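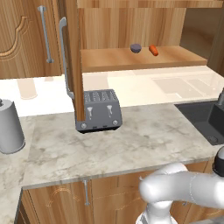
**Narnen kitchen pack from Matbridge - worth the money?**

**gearlash** wrote on August 1, 2019:

I've had the trial of the Narnen kitchen pack running for a while and need to decide before it expires. For those who haven't looked at it, it's a simulated kitchen with an arm already placed at the counter, plus a set of pick and place tasks using play-size food. The full license is $1,475 for one seat. The trial limits you to 400 resets and then locks.

What I like so far:

- It loaded without me touching the config.
- Cabinet doors are hinged and collide properly. I hit one with the wrist and it swung.
- The marble and the wood look good enough that I'd try training from camera images.

What I don't like is the contact model on small items. The larger food is fine. The little pieces slide out of the fingers or stick to the ends of them. Has anyone fixed that, or is it just how the pack is?

---

**tinsnip_88** wrote:

It's your friction settings. The defaults are low on everything except the counter. Raise them on the finger pads first and leave the food alone. I run the full version and small items stopped slipping once I did that.

I paid full price and don't regret it. Building one kitchen by hand took me most of April, and mine looked worse.

---

**plainbearing** wrote:

Disagree on both counts. I raised the pad friction and got the opposite problem, where the piece hangs on by a corner and won't let go when the fingers open. The collision shapes on the small food are too coarse. No friction number fixes a bad shape.

And $1,475 is a lot for a single room. The Luangrath set costs less and has more layouts. The textures are plain, but if you're working on grasping you don't need marble.

---

**gearlash** wrote:

I tried the pad friction change last night with everything else at default. Slipping is better. Holding is still not great, and I get a lot of grasps right at the fingertips. 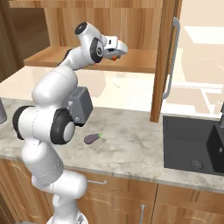
The pack's success check also bothers me. It marks a pick as good once the object is off the surface, so a fingertip hold gets the same score as a solid one. I'd want it held for a set time before it counts. I looked through the menus and didn't see an option for that.

---

**tinsnip_88** wrote:

There isn't one in the menus. It's in the task file, near the bottom, called hold_time. Default is zero. I set mine to 2 seconds and my success rate dropped a fair bit, but I trust it more.

---

**plainbearing** wrote:

A paid pack shouldn't ship with that at zero.

---

**mosswelder** wrote:

One thing to check before you buy: which simulator are you on? We use Mosine at work and the Narnen import loses the door hinges. The doors load as fixed parts. Matbridge support answered me quickly and said a fix is planned, with no date. In their own viewer it's fine.

---

**gearlash** wrote:

Own viewer for now, though I was planning to move to Mosine later in the year. That does change things - the doors are half the reason I wanted it.

I'll set hold_time and use up the resets I have left. If the small pieces still hang off the tips I'll write to Matbridge about the shapes and hold off on the license.

---

**tinsnip_88** wrote:

Send them your task file with it. They asked for mine.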